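Marnness Textile Reuse Program
Interim report to the Dinura Fund, period ending September

Collection from the six drop-off points continued without interruption. Intake for the period was 3,071 kg, against a planned 2,800. Household linens made up the larger share – clothing was down after the Khokhar site cut its opening hours.

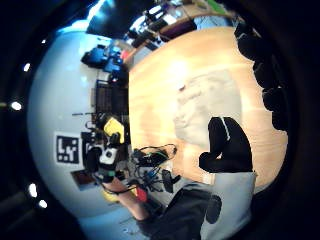 Tabletop work, Marnness.

Sorting now uses two grades instead of four. Grade A goes to resale through Sternemen. Grade B is baled for fiber recovery, with a minimum bale weight of 400 kg. Reject material stood at 880 kg, mostly damp or oil-stained stock from the outdoor bins.

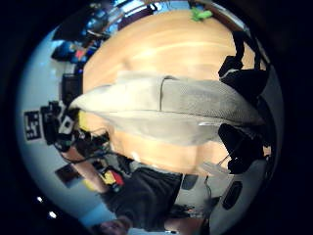 Will the reject rate affect the resale target?
The target stands for this year. Rejects are drawn almost entirely from Grade B stock, and resale volume is on plan.

Lids for the outdoor bins are on order, and the cost falls within the existing equipment line. Transport is overspent due to extra runs in August.
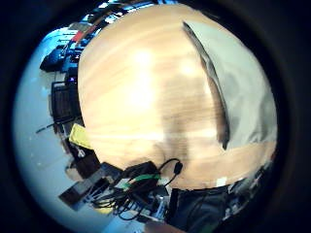 Sternemen replied to the draft that monthly pickups are too far apart for its store and asked for a two-week cycle starting in November. Costing is under way.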